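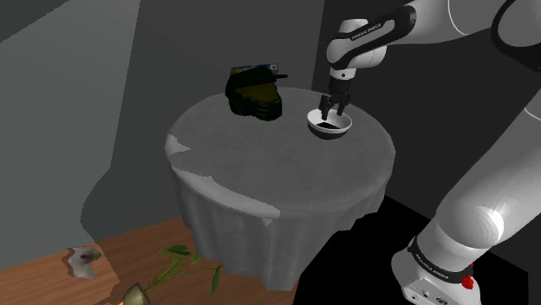

I gave up on the big dining table in January. Two of us live in the flat, we ate at one end of it, and the other end was where the post went to die. So it's gone to a family over in Plekden (they have four children and looked very pleased) and we've been having our suppers at a small round one ever since.

I thought I'd hate it. I don't! You can pass the salt without getting up, for one thing, and a pan of soup in the middle makes it look like a feast. What I hadn't reckoned with was the cloth. All our old ones were long rectangles, and if you throw a rectangle over a round table you get four great points trailing on the floor, which the dog thinks are for her.

So, round cloths. Measure straight across the top, then decide how far down you want it to hang and add that twice. Ours is 60 cm across and I wanted 27 cm of drop all the way round, which comes to 114 cm, and then a bit more for the hem. I forgot the hem the first time and had to bind the edge with bias tape, and I ended up liking it better that way, so there you go.

To cut it, fold the fabric in half and in half again, pin a piece of string at the folded corner and swing a pencil round on the other end. Keep the string tight. Mine sagged about halfway and there's a flat spot that I turn towards the wall.

I bought my fabric from the remnant bin at Petent, the shop on the corner at Tradgate, and they do let you unroll things if you ask nicely. I'd go for a washed cotton or a linen mix. Anything stiff stands out like a lampshade. Wash it before you cut it, hot, because mine from last year shrank and now only fits the bedside table.

Crumbs show less on a pale colour than I expected, and beetroot shows exactly as much as you'd think. Cold water, straight away, then soap.

Next month I'm having a go at napkins out of the leftovers. If anyone has a way of doing neat corners that doesn't involve swearing, please write in. I'm also after a lentil recipe for two that doesn't make enough for nine.

Comments (3)

Moth_and_thimble: A dinner plate under the string end stops it slipping on a polished floor. Lovely piece, I've got my scissors out.

greenlane35: Do you put anything underneath? Ours slides about all over the place.

Pipkin: Old flannel sheet, cut a bit smaller than the top. Works for us.

More from the newsletter
Giannakopoulos bakery: the new opening hours
Drying herbs on a very small windowsill
Swap shelf at Tradgate, March dates
What to do with 700 g of stale bread

Last updated: 03/02/2026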